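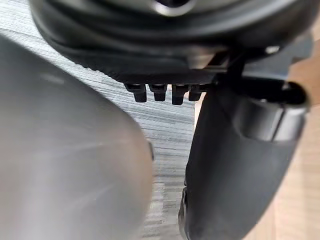 Benoît Roussel wrote to me that he got all the way to the Hamada gate before finding out his map had never been saved to the phone, and could I please put that step first. So it's first now. Thanks, Benoît!

Guides > Virnuvero Reserve > Self-drive > Setting up the trail map

Print this page | E-mail this page

Section 4. Getting the map and your permit ready

I do this part at the kitchen table the night before, with a cup of tea and the phone plugged in. You can do it at the lodge in Skestetti too, but the connection there comes and goes (mostly goes, once everybody is back from the afternoon drive).

1. Open the Sernus map and pick Virnuvero from the list of reserves. There are two entries. You want the one marked "Self-drive", not "Guided".

2. Tap Save for offline and leave the screen on until the bar fills. The whole reserve comes to 697 MB.

3. Put the phone in airplane mode and open the map again. Zoom in on the river loop. If you can read the track numbers, you're set. If you get gray squares, delete the map and go back to step 2.

4. Type in your permit number. It has 12 digits and it's on the second page of the permit, under the vehicle plate.

5. Set distances to kilometers, even if you think in miles like I do. All the posts along the tracks are in kilometers and I've missed turns doing sums in my head.

Note: The full circuit from Hamada and back is 116 km. I've never managed it in one day with any time left for the animals, so mark a halfway stop – I like the hippo pools, Eugénie Joly swears by the picnic site on the ridge.

6. Drop a pin on the gate you came in by. You have to leave by the same one.

7. Write the ranger station's number on paper and stick it on the dash.

CAUTION: The map doesn't know about closed tracks. From November on, the low crossings by the river can be under water while the screen still shows a nice solid line. Ask at the gate that morning and follow what they tell you.

CAUTION: Stay in the car when you check the map. Stop on the track, engine on, windows up if there are elephants anywhere near. I know it's hot!

Note: Older permits, the green paper kind, don't have a number the map will take. Skip step 4 and show the paper at the gate.

Next: Section 5. Packing the car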